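Brastcombe Wedding Planning List
Re: Guest list trouble and the small barn

26 Apr 2021

Hello Máté, and hello to everyone else who is still moving dates around this spring!

Máté Sipos wrote:
> We have 161 people on the list and the small barn at Birnside
> only seats 80 or so for dinner. My fiancée's mother would
> like all the Kocsis cousins there. We have the place booked for
> October and don't want to lose the deposit. Has anyone split
> a wedding over two days, and did people mind?

We did just that for our older daughter, and I would do it again in a heartbeat. The ceremony and the sit-down dinner were on the Friday with close family and the friends she sees every week, and then everybody else came on Saturday afternoon for cake, dancing and a big cold buffet on the lawn. I was so worried that the Saturday people would feel like second helpings (my husband's phrase, not mine) but they came in their good clothes and stayed until the band packed up. One of my aunts told me she liked it better because she didn't have to sit through the speeches.

What helped most was the wording. We sent 2 different invitations and each one read like the whole invitation, with no mention of the other day at all. The Saturday one said "Come and celebrate with us" and gave the time, the address and what sort of food to expect. Please do say what sort of food! We left that off the first batch and I spent a week on the phone with people asking if they should eat beforehand.
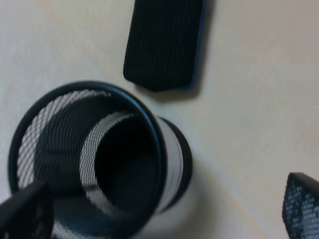

For the cousins, I would put all of them on the same day, whichever day that is. Once you start inviting three from one household and two from another you will never hear the end of it. Your future mother-in-law may come around if she gets a job she enjoys on the second day, like greeting people or choosing the music for the older crowd.

As for cost, the second day came to 800 dollars on top of what we'd already planned, and most of that was the tent. We borrowed 15 folding tables from our church and my sister ironed every one of the tablecloths, bless her. Do ask Birnside if they'll let you have the lawn the next day at a lower rate while your things are already set up.

Send us some news when you've decided, and give my love to your bride. I still cry at other people's weddings, so I'm looking forward to this one already.

Warmly,
Jo

3 replies | 2 shares

Civis Lists uses cookies to keep you signed in. Accept | Manage settings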